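Home News Standards Interviews Events Subscribe

Writing the house rules before the robot moves in

7 May 2026
14 shares 2 comments

Wornetti makes software for household robots, and its test lead has spent much of the past year on a document that few customers will ever read. It sets out what a robot must do in a simulated home before it is allowed into a real one.

"We had test scores before we had rules," she says. "Two teams would report the same number and mean different things by it. One counted a dropped object as a failure. The other let the robot pick it up again."

The current version, drafted with the simulation firm Dolus, is 20 pages long. Every task has to be run 2000 times with the furniture and lighting varied, and the starting state of each room is saved so that another lab can repeat the run. A person also checks the rooms by eye before any run begins. 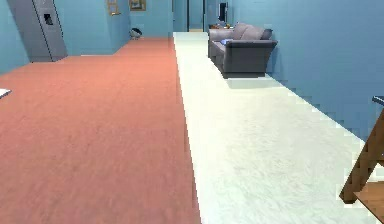
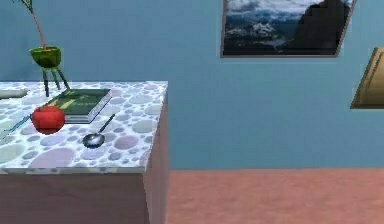
Rooms and tabletops are both part of the simulated home.

She is strict about contact. Under the rules, a robot that bumps a sofa on its way to a table has not completed the task cleanly, even if it delivers the right object. The bump goes in the report, with the speed and the part of the robot that touched.

"People argued with me over that one," she says. "They said a sofa doesn't mind. Fine, but the software doesn't know yet what minds and what doesn't."

The draft also bars teams from tuning on the rooms used for scoring. Briem, a smaller company that tried the rules in April, asked for an exception and was turned down. It later sent in two pages of comments, and most of them were accepted.

She does not claim that simulation is enough. Spoons are hard to model well, she says, and so is anything soft — cushions, towels, bread. The rules call for a supervised trial in a real room afterward, with a stop button within reach of the person watching.

The next version will cover homes with pets. Work on that section has started, and she expects it to be slow. "A chair stays where you put it," she says. "I don't have a good rule for a cat."

Contact us | Copyright 2026 Flondo | Back to top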